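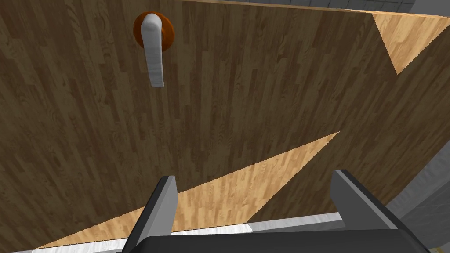 Kindach-Puertas: ficha del conjunto de datos

Qué contiene

Kindach-Puertas reúne 600 episodios simulados de un brazo con pinza de dos dedos que trabaja frente a una puerta con manilla de palanca. De ellos, 530 están marcados como válidos por el revisor automático. El resto se conserva en una carpeta aparte, sin borrar, porque pensamos que los fallos interesan tanto como lo demás y porque desconfiamos bastante del revisor.

Todo es render. No hay un solo fotograma grabado en un edificio real, y quien busque eso debería dejar de leer aquí.

Para qué se encargó

El encargo salió de Vostel, que gestiona la limpieza y el mantenimiento nocturno de varios edificios de oficinas. La idea sobre el papel: que un robot abra las puertas de los cuartos de servicio, entre, recoja lo que haya por el suelo o encima de las mesas y deje libre el paso a las fregadoras. La presentación interna prometía liberar 20 horas de trabajo por semana en cada edificio.

Preguntamos de dónde salía la cifra. Salía de cronometrar a la plantilla abriendo puertas y multiplicar. No descontaba el tiempo de ir a buscar el robot cuando se queda parado delante de una manilla, ni el de quien tiene que mirar la pantalla mientras tanto. Tampoco contaba que la persona que abre la puerta suele llevar ya el cubo en la otra mano.

Qué cambia para la plantilla

Hablamos con el turno de noche antes de definir las tareas. Lo resumimos porque condiciona cómo se debería usar el conjunto:

- Abrir puertas no figuraba entre las quejas de nadie. Sí figuraban cargar sacos, las escaleras y los productos que irritan las manos.
- El puesto nuevo que se les ofrece se llama "supervisión de unidad". Consiste en esperar y en pulsar un botón. Varias personas lo describieron como peor que limpiar.
- Nadie les había explicado qué pasa con el plus de nocturnidad si el turno se acorta.
- A dos de las más veteranas les parecía bien probarlo, siempre que el robot no entrara en un cuarto con alguien dentro.

El último punto no está cubierto por estos datos. En ningún episodio hay personas.

El entorno simulado

Las salas se generan con paredes y suelos de baldosa, paneles lisos y puertas con textura de madera. La variación de texturas es amplia; la de manillas, pobre. La manilla es siempre de palanca, con su roseta redonda, y lo que cambia entre episodios es sobre todo el color y la altura. Un edificio de verdad tiene pomos, barras antipánico y alguna cerradura que solo abre tirando hacia uno mientras se gira la llave.

La cámara va montada cerca de la pinza, de modo que los dedos aparecen casi siempre abajo, con la puerta o la sala en perspectiva forzada. Es una vista incómoda para una persona y conviene tenerlo presente al anotar a mano: nuestros revisores tardaban en orientarse y discutían a menudo qué era pared y qué era suelo.

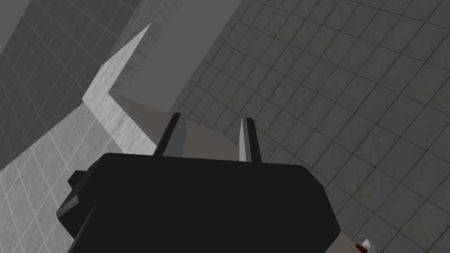 Esa duda se traslada a las etiquetas. En las tomas muy inclinadas, los límites entre superficies lisas y alicatadas son los que más correcciones acumulan, y los objetos que asoman solo por un borde quedaron muchas veces sin etiqueta. No se han rehecho - faltaba presupuesto - y preferimos decirlo a publicar una tabla bonita.

Estructura de los archivos

episodios/ : una carpeta por episodio, con vídeo, posiciones articulares y apertura de la pinza
descartes/ : los episodios que no pasaron el revisor automático
etiquetas/ : máscaras y texto de la instrucción, en español
notas_turno/ : resumen anónimo de las conversaciones con la plantilla

La duración máxima de un episodio es de 60 segundos. Los que llegan al límite se cortan y van a descartes, aunque el brazo estuviera a punto de terminar.

Limitaciones conocidas

El peso y el rozamiento de la puerta son constantes. Las puertas cortafuegos empujan de vuelta, y las de los sótanos se hinchan con la humedad.

"Válido" significa que el revisor midió un ángulo de apertura suficiente. No dice nada de si por ese hueco cabía una fregadora Tennant ni de si la puerta volvió a cerrarse sola.

El modelo de referencia, Durkura, se entrenó y se evaluó en el mismo simulador. No publicamos su porcentaje de acierto en esta ficha. Ya lo hemos visto circular en diapositivas como si fuera un dato de edificio, y no lo es.

Usos que desaconsejamos

Calcular recortes de plantilla. Justificar un cambio de turnos. Afirmar que un robot "ya abre puertas" en un centro concreto sin haberlo llevado allí.

Para comparar métodos de control o estudiar fallos de percepción en vistas cercanas, sí nos parece útil, con la carpeta de descartes incluida.

Versiones

1.0: primera entrega, en enero.
1.1: se añaden las notas del turno, que Vostel había pedido dejar fuera. Se corrigen rutas rotas en etiquetas/.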